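datasets / tabletop / kitchen / steamed-buns

steamed-buns README

Last updated February
by the Vundley kitchen set maintainers

14 comments | 31 shares

# Steamed buns, out of the steamer and onto a plate

Short card, will tidy later. Covers the bun part of the Vundley kitchen set only. Rice, dumplings and corn have their own cards. If you are looking for the dumplings you want the folder next door, people keep mixing them up because both use a steamer.

## What's in it

1,463 clips. Each one is a single go at the same chore: round white steamed buns, an electric steamer, a plate. Lid off, buns across, done. Some clips run the other way (plate to steamer, lid back on), those are marked `load` in the task column. Everything else is `unload`.

Recorded in two rooms, Eltville and Atinga. Eltville has the white table and plain wall. Atinga has a counter with tile behind it and worse light in the afternoon. Room is in the metadata, please split on it if you care about backgrounds.

## The stuff on the table

- electric steamer, white base, steel basket with holes in the bottom
- lid, round, clear glass
- plate, white, round
- buns, white, round

Same kit in both rooms. No tongs, no cloth, no paper liners under the buns. We tried liners early on and they came up with the bun every time, so those clips got pulled.
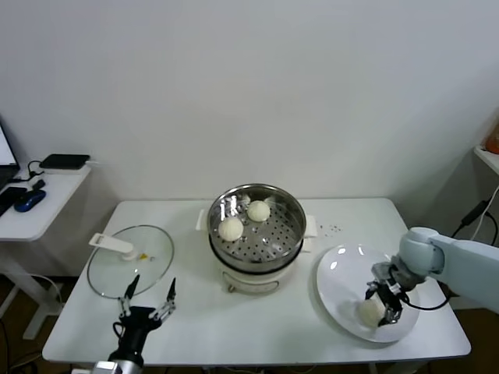

Prurkdale, labeling and notes

White on white is the main headache. A bun on a white plate on a white table, hard to draw a clean edge around, especially where the bun sits low against the rim. The two still in the basket are much easier, the steel gives you contrast. The holes help too, you can tell where the basket floor is.

The basket rim throws bright streaks. Don't label those as lid. Sounds dumb but it happened a lot in the first pass, the checker caught most of it and I fixed the rest by hand.

Lid goes flat on the table, left of the steamer. Being clear glass it half dissapears against the table, so look for the thin metal rim and the white handle. If you can only find the handle, label the handle and leave the lid blank.

Crumbs. There are crumbs on the table in plenty of clips. Not labeled, not a class, leave them. We wiped down between sessions, not between clips.

## Labels

Classes are `bun`, `plate`, `basket`, `base`, `lid`, `knob`. The knob is on the front of the base, small, often hidden. Side handles count as `base`. Lid handle counts as `lid`.

Buns are numbered in the order they leave the basket, so bun 1 is always the first one out. If two come out stuck together they keep both numbers and get the `stuck` flag. For `load` clips the order is the order they go in.

Background things (side table, laptop, mouse, cables) have no labels at all. They move around from one session to the next. Crop if they bother you.

## How a clip gets marked

`done` = every bun on the plate, none touching the table.
`part` = at least one bun on the plate, at least one still in the basket or dropped.
`drop` = a bun hit the table or floor at any point, even if it was picked up again after.

`drop` can sit alongside `done`. Yes that's on purpose.

Squashed buns still count. There's a `squash` column, filled in by eye, so treat it as a rough guide. Fresh buns dent and sort of spring back, day-old ones crack. We didn't write down which were which until late, sorry. Column is empty for the older clips.

## Known problems

- Atinga clips from the Monday session have the wrong room tag. Fix is in the next version.
- A few `load` clips end before the lid is fully down. Marked `part`, arguable.
- 3 clips are plain duplicates. Listed in `dupes.txt`, just skip them.
- Plate position drifts to the right over a long session. No tape on the table, so it went wherever it got put back.
- Sound was recorded but its mostly the fan in the next room. Stripped out.

## Not covered

Nothing on cooking. No timer settings, no water level, no idea of temperature. Don't use this to work out whether a bun is cooked through. Don't use it for counting food in general either, it's one kind of bun in one kind of steamer.

## Changes

v2: added `stuck`, renamed `pot` to `base`, redid plate edges for Eltville. Old label files won't load against the new class list, so grab both again.

Problems go in the tracker with the clip number please, "the one with the lid" is not enough to go on.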